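Cahier d'atelier, 23 novembre 2024

Graisses, suite. La Storner n'est plus livrée en pots de 200 g, le fournisseur propose la Gatchalian à la place, « équivalente ». Le mot équivalente figure en gras sur le bon, ce qui m'a tout de suite inquiété.

Étalé une noisette de chaque sur verre, incliné, laissé la nuit. Ce matin la Storner n'a pas bougé. La Gatchalian a pris des vacances : l'huile en bas de la plaque, le savon resté en haut. À refaire à 17 °C, l'atelier chauffait trop hier soir et je ne veux pas condamner un pot sur un caprice de radiateur.

Côté dentures, toujours la même querelle. Je graisse peu, au pinceau, sur les flancs seulement. Jocelyn graisse comme on beurre un moule. Ses engrenages sont silencieux, je le reconnais, mais tout ce qui vole dans la pièce finit dedans.
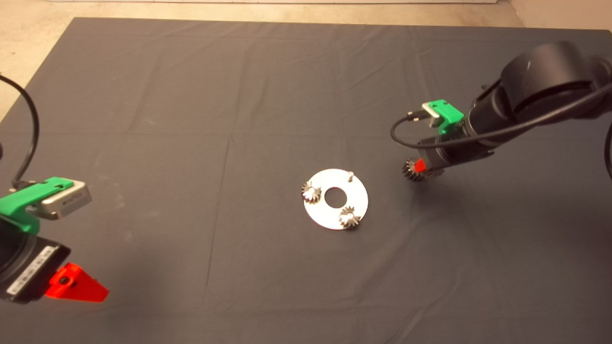
Zyanya Tovar objecte que le bruit ne prouve rien dans un sens ni dans l'autre, et qu'un couple conique mal calé chante même noyé dans la graisse. Elle voudrait qu'on règle le jeu à sec, portée au bleu, et qu'on ne sorte le pot qu'ensuite. C'est noté. C'est d'ailleurs déjà noté en avril, page collée par une tache dont je tairai la marque.

Solvant : le nouveau dégraissant attaque le vernis des manches de pinceau. 2 pinceaux perdus, dont le bon. Revenir à l'ancien bidon tant qu'il en reste, et ne plus laisser tremper pendant le déjeuner.

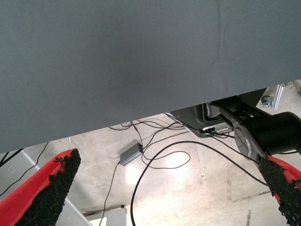
Pour les roulements, ne rien changer avant le retour de Desmond. Il a gardé les fiches d'Hillovthorpe avec les quantités par taille, et je préfère ses chiffres à mon pouce.

Reste à faire :
– essai d'inclinaison à température tenue, même verre, mêmes noisettes – pesées, cette fois
– étiqueter les seringues (la blanche et l'autre blanche)
– demander à Esperanza si le pot ouvert sur l'étagère du haut date de cette année. L'odeur dit non.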